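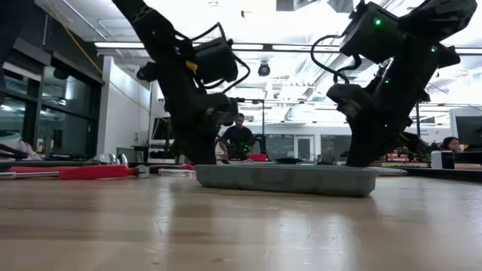
Tray (container)

A tray is a shallow, flat-bottomed container with a raised edge, used for carrying, sorting or displaying things. Most are rectangular, oval or round. The edge, called the rim or lip, keeps items from sliding off.

Materials

Early trays were made of wood, woven reeds or beaten metal. Painted iron trays later became common in homes. Plastic is now used widely because it is light and easy to wash. Wooden trays are still sold, mostly for serving.

Types

Serving trays usually have handles or cut-out grips. Cafeteria trays are made to stack, and their sloped sides let one sit inside another. Seed trays have drain holes and are used by gardeners to start plants indoors, often in January in colder areas. Sorting trays have no dividers – small parts are spread out and picked through by hand.

Collections

The Jabłońska collection in Stornar holds more than 2,000 trays, of which 98 are painted iron. A set of 7 nesting trays from the Ralar works is on permanent display.

Care

Wooden trays should be wiped and dried at once, as standing water can warp the base. Painted trays are cleaned with a soft cloth.

See also

Basket
Platter
Tableware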